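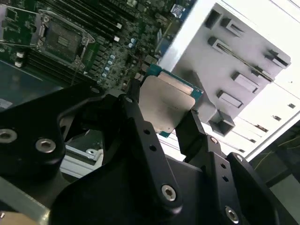

Old office workstations get second look at Flildale shop

FLILDALE, Mar 21, 2025 - Krawczyk, the computer repair and resale shop in Flildale, has started going through 32 retired desktop workstations it bought from the design firm Kamovitz. First job: the processors. Each one comes out, gets looked over and goes on a list before anyone decides what the rest of the tower is worth.

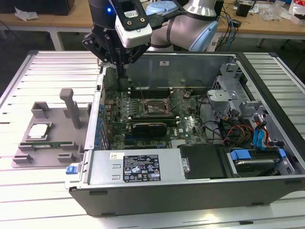 An open tower on its side on the worktable at Krawczyk, power supply nearest the front.

Five towers done so far, the shop said. Two will be sold whole. Two more go for parts, mostly power supplys and drive cages. One still undecided.

Memory is the sticking point. The boards take plenty of it, with a bank of slots on each side of the processor socket, but Kamovitz kept the sticks for its newer machines.

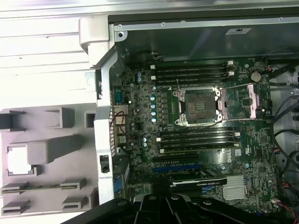

So buyers will have to bring thier own, or pay extra. Prices not set yet. Graphics cards stay in the towers sold whole.

Loose processors will be listed seperately through Tindolen, the online parts exchange. Scuffs on the metal lid won't knock a chip off the list, the shop said, but damage to the contacts will.

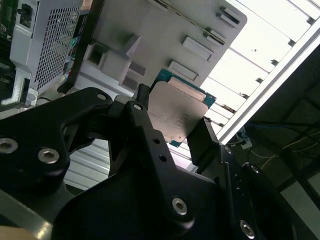

Whole lot should be finished by July. Pickup at the side door only, no shipping on full towers. Cases nobody wants go to scrap metal.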